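README – Sostis bin cell

Setup, care and repair notes. If you came looking for the picking code, it's in the Clirlow repo and has its own README. This one covers the physical side: the arm, the bin, the clamps, the air, the cables, and what I do when one of them stops cooperating. I've tried to write it the way I'd tell it to you if you were standing next to me, so it wanders a bit.

What's in this folder

notes/ – the running log, one text file per job
frames/ – saved tool and base frames, newest on top
air/ – hose diagram and fitting sizes
checks/ – the short routine we run before picking
old/ – everything I was afraid to delete

The frames folder is the one that matters. If you change anything at the flange, save a new tool frame there with a line about what you changed. Please don't overwrite the old one! I have gone back to an old frame more times than I'd like to admit, usually late in the afternoon with somebody waiting for the cell.

The bin and the clamps

The bin is a sheet-metal one with sloping sides and it sits on the wooden tabletop, held by clamps. People ask now and then why we don't bolt it down. We did, on the first version, and every time someone wanted the bin turned or swapped it meant crawling under the table with a socket wrench. Clamps are quicker and they hold fine as long as you check them.

How I set it:

Put the bin down and push it against the stop before you touch a clamp. Snug the clamps up one after the other, a little at a time, then go back to the first one and give it another turn. If you crank one all the way down first, the bin creeps toward it and you'll lose your base frame by a couple of millimeters. That doesn't sound like much until the finger is trying to slide down beside a bar that's lying close to a wall.

Then push on the far rim with your palm, fairly hard. If the bin moves, start over. If it doesn't, run the base frame check in checks/ and compare with the last saved one.

The clamps loosen over time. The wood gives a little under the pads, especially on a fresh spot, so after you move a clamp to a new place check it again after the first hour of running. Keep the screw threads clean too. I wipe them with a dry rag and then put on one drop of oil, and one drop is plenty. Too much ends up on the tabletop, and then the pads slide, and then you're reading this section again.

The bars

We pick rectangular bars, reddish-brown ones. Most of the test runs use only a few at a time, dropped in by hand so they land at whatever angle they like. Please don't line them up neatly. The point is that the arm has to deal with a bar lying flat along the wall one time and diagonally across the middle the next.

Wipe the bars if they've picked up oil from your hands. The finger doesn't grip well on a greasy face and you'll chase a software problem that isn't there (I lost a whole morning to this in my first month and blamed the Gunari node for it – sorry again to everyone who works on Gunari).

The bin floor is bare metal and it gets scuffed. That's expected, leave it. What you do want to catch is a raised burr. Run a gloved fingertip over the floor with the arm powered down, and if something catches, take it off with a fine file and vacuum the dust out. Don't blow it out with air. It goes straight into the gripper.

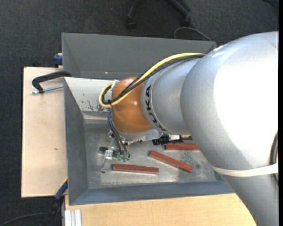

By Géza Pap
Sostis cell, setup and repair
Last edited 21st December

With the arm lowered like that, the part to pay attention to is the loop in the cables beside the orange wrist joint. Nearly every electrical fault we've had on this cell started in that loop. It has to be big enough for the wrist to turn through its whole working range without pulling, and small enough that it doesn't hang down and rub on the bin wall when the gripper goes in low. There's a sweet spot and it is narrower than you'd think.

Cable loop, the way I do it

Jog the wrist to one end of its working range, slowly, with your eyes on the loop and your thumb where it can let go of the enable switch. Stop when the yellow cable just starts to straighten. You should still have some curve left. Then jog to the other end and look again. If it goes tight at either end, feed a bit more slack down from behind the tie and try both ends again. Always both ends! Fixing one is how you break the other.

Now send the arm to the lowest pick position, in the corner with the least room, and look at the gap between the loop and the sloping side. You want daylight there. If there isn't any, take slack back out, and if taking it out makes the wrist pull tight, then the tie is in the wrong place and you need to move the tie. Trimming and stretching won't save you.

The black cables follow the same path as the yellow one. Keep them together. When they separate, one of them finds something to hook on. I used to tape the bundle and I've stopped doing that, since the tape goes gummy and hides wear. Look at the jackets under a decent lamp every week. Shiny patches mean rubbing. If you can feel an edge with your fingernail, swap the cable and write it in the log.

The strap

The white strap around the big link keeps the cable bundle against the casing. It should be firm, with no gap you can get a finger under, but not so tight that it dents the cable jackets. When you take it off to replace something, note where it sat before you pull it. I put a pencil mark on a strip of paper tape, and peel the tape off after. Move the strap a hand's width up the arm and you've changed how much slack gets down to the wrist, so redo the loop check from scratch.

Air

Supply is 6 bar at the regulator. Hoses are 6 mm outside diameter, and the spares are in the bottom drawer on the reel marked Győri. Use those. There's another reel in the drawer that looks the same and is a hair under size, and it will hold for a day or two and then let go in the middle of a run.

The small green fittings near the finger are push-in type. To change a hose:

Shut the supply and vent it. Listen for it to go quiet.
Push the collar in, hold it, pull the hose straight out.
Cut the new end square with the hose cutter (never scissors, never side cutters).
Push it in until it stops, then tug it.
Open the supply slowly and brush a bit of soapy water on the joint.

If you see bubbles, cut the end again and reseat it before you go blaming the fitting. Nine times out of ten it's the cut. Dry everything off after, and keep the water away from the connector on the other side of the flange.

Those hoses curve down from the wrist, so check the bend as well. A hose that kinks at one wrist angle gives you a gripper that works fine on the bench and drops bars in just one part of the bin. Very annoying to find! If your drops are all in the same corner, look at the hoses first.

The finger

The finger is the translucent rod with the rounded tip, and it does touch things, so treat it as a wear part. The distance from the flange face to the tip is 165 mm on a fresh one. Measure it with the calipers when you fit it and put the real value in the tool frame. Don't assume the number.

Wipe the finger with a damp cloth. No solvent – I tried a little on an old one and it went cloudy and then cracked near the top within the week. When the tip gets a flat spot you can see from the side, change it. I keep the used ones for a while in the tray, mostly so I can compare wear.

After a finger change, run 50 picks at low speed with the lid off the log, so to speak: verbose logging on, hand near the stop. If the drops are no worse than before, bring the speed back up.

Before you start a run

Clamps tight, push on the rim
Loop clear at both ends of wrist travel
Strap where it should be
Pressure on the gauge, no hiss
Finger tip round, screws snug
Tool frame matches what's mounted
Chairs and loose cables pushed back from the table

That last one got added in December after I rolled over the sensor cable with an office chair. The cable lived. My mood didn't.

Known problems

The connector under the flange works loose over long runs. I push it home each time I'm in there and so far that's been enough. A locking clip is on order.

The base frame drifts a little when the heating comes on. Clirlow tolerates it now, older branches don't, so if you're on an older branch let the room warm up before you teach anything.

The far corner of the bin is still the hardest place to pick from. If you get a better approach angle there, save the frame and tell me, I'd love to see it.

Still to write: the controller backup procedure, and where the spare regulator went.

Contact: Géza Pap, Sostis cell | © Sostis | Back to top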